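Fairclough Garment Steamer, Handheld
Sold by Pluvitz Home Care

We've carried the Fairclough for 2 years now and it still makes us happy every time we fill the tank. It heats up in 30 seconds, fits in a suitcase, and takes on cotton, linen and most synthetics (silk too, if you keep the head back a little).

The tank lifts straight out so you can fill it at any sink. Use plain tap water unless yours is very hard - then go half and half with distilled. One fill does a couple of shirts and a pair of pants.

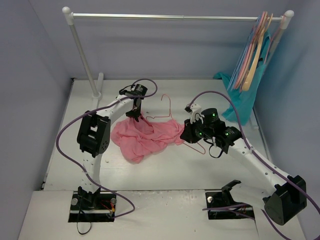 Steam collars first, then sleeves, then the body, and hold the hem with your free hand so the fabric stays snug. Knits like a lighter touch! Let everything hang a few minutes before you put it on.

Dennis Lockwood in our repair shop loves the new trigger lock, which holds steam on for long curtains. The older model made your thumb ache by the second panel.

In the box
Steamer with 70-inch cord
2 brush heads, soft and stiff
Measuring cup
Cloth travel bag

Descale monthly with white vinegar and rinse well. Spare tanks and brush heads are on the Parts page.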